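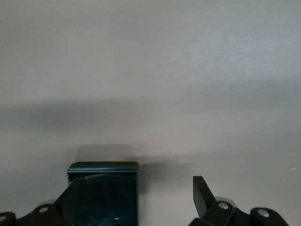 Plain beige, a bit of shadow, one dark glossy thing. I could look at it all day.

I like a blank wall. I've liked them for years, and I'm tired of being treated like I just haven't gotten around to decorating yet! People come over, they look at the big bare stretch behind my table, and they say "so what's going there?" Nothing is going there. It's there already. It's a wall.

My friend Thibault Moulin is the worst about this. He has 528 square feet in Peltcombe and I swear he's hung something on every one of them (plates, maps, a tennis racket, a second tennis racket). I love the man and I love his dinners, but by dessert my eyes need to go lie down somewhere.

What I think people miss is how much a plain wall does over the course of a day. Mine is beige, the color everybody makes fun of, and it's pinkish at breakfast and almost gray when it rains, and in August it goes this toasty color around six that I've never once seen on a paint chip. Shadows land on it. Soft wide ones, little smudgy ones. You hang a gallery wall over that and you've traded a moving thing for a still one, and you have to dust it too.

And then, okay, put one thing in front of it. Something dark, with a shine to it. Against wallpaper it disappears, but against beige you get the whole edge, that thin line of light along the top, the curve of the reflection. I moved my old black vase from a crowded shelf to a spot by the bare wall last year and two people asked me if it was new. It was not new! It had been sitting behind the cookbooks.

I'll admit I've slipped. There are two nail holes by the door from a mirror I talked myself into, and I took it down before the month was out. Thibault has it now. He found room.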